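I read the whole bill over the weekend, all 20 pages of it, and I'm less impressed than the people who keep sending it to me.

Background, for anyone outside Plovville: our statehouse has an advance directive bill this January. It would set up a registry where you file your living will and name the person who speaks for you when you can't. Hospitals would check it at admission. The software would come from a company called Zelard, and the sign-up drive would be run by an outfit called Kumisent, which already has a mailing list and a very cheerful logo.

I'm in favor of living wills. I have one. It took an evening at the kitchen table and two arguments with my sister, and I think the arguments were the useful part. What I don't trust is a form that wants to skip them.
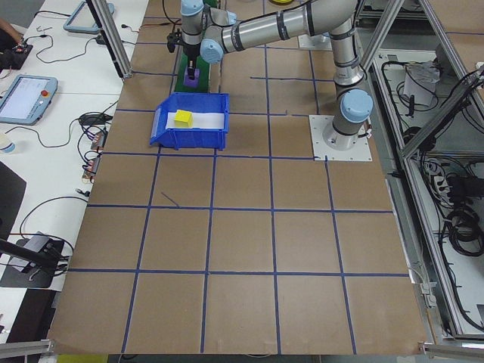

Robot arm over a taped work table.

The form in the bill has a row of boxes. Feeding tube, yes or no. Ventilator, yes or no. There is one line at the bottom for "other wishes." One line! My own document says that a ventilator for a few days after surgery is fine and a ventilator for good is a different matter, and I can't see how I'd get that into a box. The sponsors say you can attach extra pages. Section 4 says the hospital "may" consult them. I've signed enough leases to know what "may" is worth.

Then there's the money. Kumisent would be paid for completed forms, with a bonus once it passes 1000. Maybe that's harmless. But if you pay by the form you're going to get forms, and I'd like to know who sits with an 80-year-old and explains what comfort care means when the next appointment is waiting outside. The bill has no minimum time for that talk and no requirement that a nurse or doctor be part of it.

Supporters point to the pilot, where 959 people signed up. Fine – how many of them changed their minds later, and how hard was it to change the record? I wrote and asked. I got a brochure.

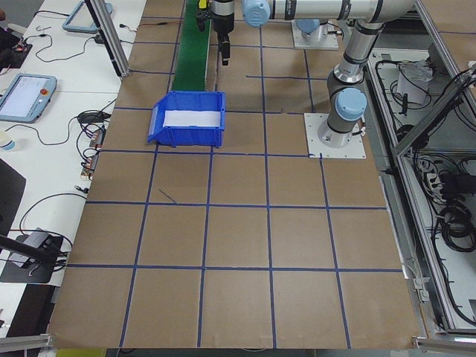 Khúc wrote in after my last post to say I'm being unfair. Her father had no paperwork of any kind, the family spent nine days fighting in a hallway, and she would have taken a bad form over none. She also said most people are never going to write three careful paragraphs, and a row of boxes is what they'll finish.

I don't have a good answer to the hallway. I still want "may" changed to "shall," and I want the bonus gone. The hearing is open to the public and I plan to be there with my extra pages.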